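Dallo Shop Shelving for Small Stores, Canteens and Training Rooms

2026-01-31
By the Wonstead Shopfitting team
5 minute read

If you've ever run a little shop, or a school canteen, or the snack corner at the back of a swimming club, you'll know that the shelving is the thing you think about least on opening day and most for every day after that. We've been selling shelving out of our Kostau showroom for a good while now, and the Dallo unit is the one we end up walking people over to, usually after they've had a look at everything else and had a cup of tea.

It's a proper store shelving unit in dark grey, with a tall back panel and shelf boards that come forward from it. We do it in white as well, and in a sort of oatmeal colour that looks lovely in bakeries, but the dark grey outsells the other two put together. Bright packaging sits beautifully against it. Chip cans, biscuit tins, boxes of tea, anything with a bit of purple or red on the label seems to come forward to meet you, and the scuffs you get from restocking don't show up anywhere near as much as they do on the white. (We have white in our own lunch room. We wipe it down a lot.)

What you get

A starter bay comes with two uprights, a back panel that slots together in sections, a base and your choice of shelf boards. Most people begin with four boards and come back for a fifth once they've worked out what they're really selling. The bay is 60 cm wide, which suits the sort of shop where every bit of wall has already been promised to something else, and extra bays share an upright with the one beside them, so a long run costs less than you'd expect from the single price.

A starter bay in dark grey is $329, including the feet and a set of ticket strips. Extra boards are $34 each in any of the colours. Delivery is worked out at the checkout, and if you're within reach of Kostau you're very welcome to bring a ute and pick it up yourself, in which case please ring first so that we can have it down from the racking for you.

Putting it together

The boards hook into slots in the uprights. You offer the board up at a bit of an angle, let the hooks find their slots, then bring it down level and give it a firm press with the heel of your hand. You'll feel it seat. Please do both sides before you put anything on it! A board that's only caught on one side can look perfectly fine from the front, and then you lean on it.

You can also set the boards at a downward slant by using the lower hook position. Plenty of our greengrocer customers like it that way for punnets and bagged things, and it's good on the lowest level, where otherwise your customers are looking at the tops of things instead of the labels. For anything round, order the front lip at the same time, and stand it up if you possibly can.

The feet adjust by hand, with enough travel for most older floors. On carpet we suggest you load the bay with its heaviest stock first, leave it overnight, and then check the level again in the morning before you do the final tighten. Carpet settles under weight, more than you'd think, and a bay that was dead straight in the evening can have a slight lean by breakfast. A run of two or more bays should always be fixed back to the wall. The brackets are in the bag with the feet, and the screws you'll need depend on your wall, so have a word with your hardware shop about that.

Snacks in cans

We get asked about these so often that they deserve their own bit. The tall round snack cans with the plastic lids are a favourite with canteens, and they're a bit of a nuisance on any shelf. They're light for their height, so a sleeve brushing past can send one over, and once one is over it likes to take its neighbour along for the ride. 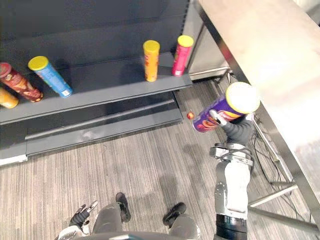
Our advice is to keep them no more than two deep, with the fullest row at the back against the panel, and to leave a good hand's width between the tops of the cans and the board above. People take hold of a can around the lower half and tip it as they draw it out, and if the board above is too close, the lid catches. Moving the board up one slot usually sorts it. Clear dividers help too, and they clip to the same strip as the price tickets, so you don't need a separate rail.

Keep a table near the bay when you're restocking, if you've the room for one. Anything at bench height will do. You can open a carton on it, check your dates, and shelve from there without bending down to the floor for every single can, and your back will be grateful by the end of the week. The Birkett folding table is the one we sell alongside the Dallo, and it tucks behind the end of a run when you're done.

Looking after it

Warm water, a drop of dish soap and a soft cloth will do for nearly everything. Dry it off afterwards, particularly along the seams in the back panel where crumbs and drips like to gather. Stay away from scouring pads on the dark grey, as they leave shiny patches that catch the light. If a board does get a bad scratch, touch-up paint is available in all the colours, or you can flip the board's position with one lower down where fewer people will see it.

Orders and stock

Dark grey and white are kept on the shelf at Kostau and generally leave us within the week. Oatmeal is made in batches, and the next one is due in September, though we're happy to put your name down and give you a ring when it arrives. If you're not sure how many bays you need, send us the length of your wall and a rough list of what you sell, and we'll sketch something up for you at no charge.

Last updated: when the current Dallo price list came into effect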